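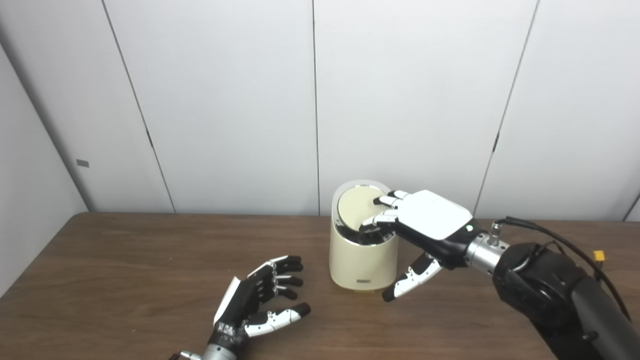 Text and photos: Damir Dumitrescu
June 2020

Small bins, Prusville showroom

Quick gallery from the Prusville visit. Went for the Drutstead tables, came home with notes on bins instead. Captions are short, I had 30 minutes and a train to catch. More when I've sorted the rest of the folder.

Top of page - the cream one. Round, a bit wider up top than at the base, pale yellow lid sitting in a silver rim. Lid tilted open. Small gray badge low on the front, thin yellowish ring at the bottom. I like the ring. Looks good on brown wood, would look just as good on a kitchen counter next to the kettle.

Didn't get the name off the tag. Obradović at the desk thinks it's from the Eramura spring range, the April list, but wouldn't swear to it. If you know, write in.

What I'd use it for: coffee grounds, tea bags, the stuff you dont want to carry out to the big bin five times a day. Or cotton pads in a bathroom. Too nice for under the sink.

The table - plain brown top, faint grain, a little shine to it. White paneled wall behind. Good background for pale things, I might steal the idea for the hallway at home. Price on the Drutstead list is 114 for the short one, delivery extra. Ask about the wait, mine was 13 days last time.

Things I forgot to ask: do the lids come seperately, and is there a taller version. My sister wants one for dog biscuits and needs 70 cm of shelf left over for everything else.

Showroom is up the stairs past the lamp shop. Ring the bell, wait. Parking round the back.

Next gallery: hooks and rails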